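In praise of the tea tray

I've lived in Portela for 11 years and I've watched every café on my street give up on trays. You order at the till, you get a little buzzer, and then you walk back with a cup in one hand, a plate in the other and your change between your teeth. We've decided this is normal. I don't think it is!

My mum had 2 trays – one for guests, one for being ill – and both came out most weeks. A tray meant somebody was bringing you something, and that you were meant to stop and have it properly.
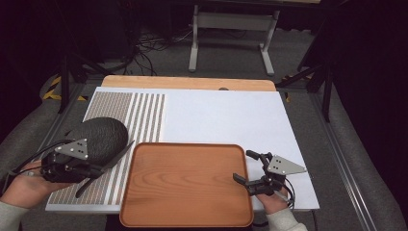 Wooden tray with rounded corners, and something stone-like for company.

I tried raising this at Fluten, where I go on a Friday, and was told trays "slow the queue down". Well, good. I'm quite happy in a slow queue. It's the five-minute lunch that's done for us, standing up with a sandwich and reading emails about nothing.
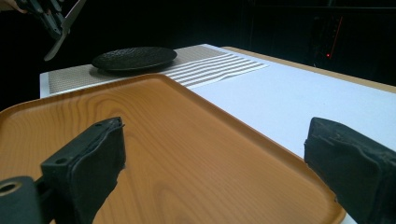

My other complaint is the price of the things. Ullelent wants silly money for a slab of slate with no edge at all, and your spoon is on the carpet before you've reached the sofa. Give me a raised rim, softly rounded, and a bit of wood grain to look at while the tea brews. You can find one like that in most charity shops (mine cost 10 quid, and I'd have paid more). I use it every day, toast and all, and the café can keep its buzzer.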